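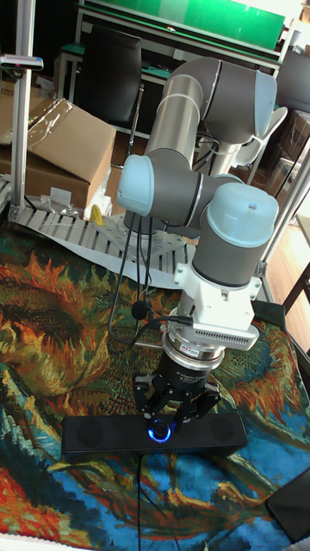 Filed under: Cell Maintenance / Arm 2

Gripper and Wrist FAQ
By Kári Kirkegaard, updated May

Which cell does this page cover?

The tabletop arm with the three-finger gripper, known on the job sheets as Ratham. The Castillo cell has a different flange and its own page.

What do I check before power-on?

Follow the cable from the wrist down the side of the arm to the base. It should hang in an open loop. If it is pulled straight at any point in the home pose, stop and re-route it. Then check the fingers for play and the table for anything left over from the last shift.

How much slack does the wrist cable need?

Enough for the last joint to turn 200 degrees either way from home without the loop tightening. Test it by hand-guiding, at low speed. Do not shorten the loop to make it look tidy. Jomar Cabrera did the current routing and marked the clip points on the cable jacket.

In what order does the tool stack come off?

Gripper body first, then the ring flange, then the white adapter. Support the gripper with one hand before the last screw comes out. Keep the vent slots on the adapter clear of tape and cable ties — a covered adapter runs warm and will log a fault after almost 50 minutes of steady work.

Can I remove the label on the flange?

No. If it peels, ask Lovely Talavera for a replacement.

Does the table cloth have to be on?

Yes, for any job in the Nunano set. Pull it flat and check for folds under the work area. A fold lifts the part and the fingers close too high on it.

How do I set the approach height?

Place the part, jog down until the fingertips are just above it, and save that pose as the approach point. Close the fingers only after the second move down. For low, long parts such as a speaker bar, set the approach over the middle of the bar and lead its cable toward the table edge, away from the fingers.

What does fault 62 mean?

Finger position not reached. Usual causes are a part sitting crooked, debris in a finger joint, or a loose connector at the adapter. Clear the part, open the gripper fully and re-home. If it returns, reseat the connector with power off. After a third fault, tag the arm out and tell Emiliano Cantero.

Do I need to re-teach poses after a gripper swap?

Check the tool offset first. If it matches the sheet, run the Harer test program and compare the touch points. An error under 2 mm is accepted. Above that, redo the offset — do not edit the poses one by one.

Who signs off a repair?

Tumelo Xaba, or Emiliano on the late shift. Both need the completed sheet before the arm goes back to auto.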